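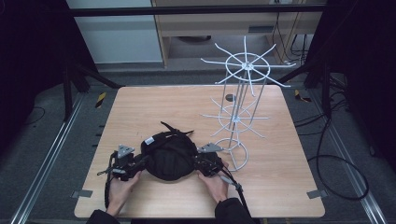
Dutum Hand-Held Gripper, Pair
Replacement trigger cable and service notice

Sold by: Tudik
Status: In stock, revised version only
Applies to: pairs shipped before February, serial numbers up to and including 109
Not affected: serial number 110 and up

What the product is

The Dutum is a pair of grippers you hold in your hands and work with your own fingers. A person does the task, the grippers record the opening and closing, and the recording is used to train a robot arm fitted with the same fingers. Left and right units are sold together and calibrated together. Please don't mix halves from different pairs.

Typical jobs are picking up soft goods, opening and closing bags, hanging things on display hooks, folding, and sorting small parts.

The fault

On early pairs the cable can work loose where it enters the grip. The strain relief we used was too short. When the operator reaches across the body or turns the wrist outward, the pull goes into the connector and not into the housing. After enough of this the connector backs out part of the way. Power stays on, so the status light stays green, but the opening signal drops out or freezes at the last value it read.

That last part is the real trouble. A gripper with a frozen signal still looks fine to the person holding it. The recording shows the fingers closed on an object for the whole session, and the error turns up later, when the arm repeats the motion and doesn't let go.

We first heard of this from Flundholm, who were recording bag handling at a table with a wire rack on it. Their arm held on to a bag strap after it was hooked over the rack and pulled the rack over. The emergency stop was used. There was no injury. They sent both grippers back to us, and Cathal Fahy in our repair shop found the connector on the right unit backed out by 2 mm. The left one was still seated but had started to move.

We then pulled older pairs from our own loan stock and found the same movement in two of them.

What changed

The revised cable has a longer strain relief that clamps to the housing with 2 screws. The connector now has a latch. The firmware also checks for a signal that hasn't changed while the trigger is in use, and turns the status light amber if it sees one. The amber light needs firmware loaded on both units. Updating one side only will give a pairing error.

If you have an affected pair

Stop using recordings from it to drive an arm until you have checked them. Plot the opening value for each hand over the full session. A flat line during a stretch when you know the hand was working means the signal was lost. Throw out that session. We don't recommend trying to patch it.

You can keep recording with an affected pair while you wait for parts if you do the following:

Push both connectors home before each session.
Open and close each gripper fully at the start and end of every take, and watch the value on screen.
Leave slack in the cable between the grip and the forearm. Don't tape it tight to the sleeve.
Keep cables from hanging where they can catch on hooks, racks or the edge of the table.

Don't glue the connector in. We have had one pair come back this way and the housing could not be saved.

Fitting the new cable

You need a small hex driver, which is in the kit. Unplug both units. Take off the lower cover, pull the old connector straight out, seat the new one until the latch clicks, then fit the clamp and tighten the screws evenly. Route the cable so it leaves the grip pointing toward the wrist. Refit the cover and run the calibration from the menu — the old calibration will not carry over.

If you would sooner have us do it, send in the whole pair, both sides. Return shipping is covered for affected serial numbers. Customers who bought through Aoun should contact Aoun first, as they hold their own stock of kits.

In the kit

Left cable and right cable (marked L and R)
Clamps and screws
Hex driver
Printed instructions

The kit is free for affected pairs. Have your serial number ready. It is on the underside of the grip, below the trigger.

Known limits

The amber light does not detect a cable that is cut or fully unplugged. In that case the unit shuts off and the session ends by itself. It also won't warn you about a take in which the operator held something still on purpose for a long time, and it may come on by mistake during very slow movements. Check the plot if you are unsure.

Notice last updated July 22, 2024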